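Week six of the memory stick marathon

So we passed 2000 good runs sometime in March, and I celebrated by eating a granola bar over the keyboard. The plan says 3442 before we train the next version, a number that came out of a spreadsheet I no longer fully understand, but it's taped to the wall now so it must be right!

For anybody new here: I drive the arms. I sit with the controllers, do one small job inside a desktop computer, put everything back where it started, and do it again. Every run gets saved with the joint positions and the video, and the model (ours is called Haner, don't ask) tries to learn the job from the pile. Some days the job is the processor, some days it's memory, and the memory is what has been eating my evenings. The sticks have to go in dead straight, and my hands want to rock them in one end first, the way I've done it at home for years.

I've gotten pretty attached to the parts tray. Before we had it I was laying things out on a folded towel, and half my runs were really examples of how to pick something up off a towel. Now the processor gets its own raised pocket, the memory lies flat in the long slots, and the cards stand up at the back and the side where the fingers can get at them. 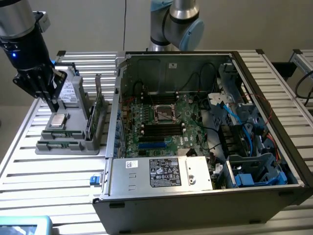
Elba Retamal thinks the tray makes it too easy, and that a model raised on tidy pockets will fall apart the first time a part is turned a little. She wants a third of the remaining runs done with things set down crooked. I grumbled for a whole afternoon and then tried 16 of them her way, and okay, I was slower and I fumbled more, and the fumbles were the interesting bit. You see the recovery in there, the backing off and lining up again. My clean runs have none of that.

So the new rule is that fumbles stay in as long as the part ends up seated. Drops still get tossed. I also have to write a short note for each one, and my notes so far are things like "ugh" and "left end again," so that needs work.

Next up is the socket lever, which I'm dreading. If you've done this with a different gripper and have a trick for small levers, please leave it in the comments. I'll be back at it tomorrow at 8 with more granola bars.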